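Printed fingers vs bought gripper on a small arm

benchrat_200
10 Dec 2018
Swapped the Hinon parallel gripper on my desktop arm for a two-finger set I printed myself. The Hinon was fine on blocks but kept rolling markers. Same controller, same grip setting for both. Red marker first, then the other colours. Wrist camera and a wide view:
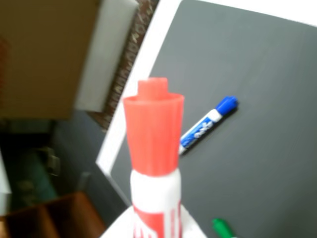
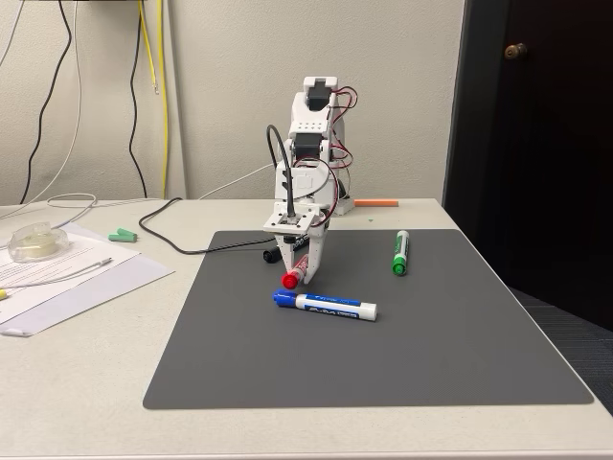

Wrist cam first, then the wide view. Red marker in the fingers both times.

pruvville_dave
What are the finger pads? Bare plastic slips for me on anything glossy.

benchrat_200
Bare for now. I have silicone strips from Meinecke but wanted a baseline.

ohmsick
I'd have kept the Hinon and moved the camera. That close, the marker is a big blur in the middle of your view and you lose half the mat.

benchrat_200
Don't agree. I want to see the grip, and the wide camera covers the rest.

ohmsick
Then you're syncing two cameras on a hobby controller. Good luck.

tinsnips
Ran two on mine until January — no trouble after I dropped the resolution. The servos were the weak spot. Lost 3 of them.

pruvville_dave
Can you post the finger files?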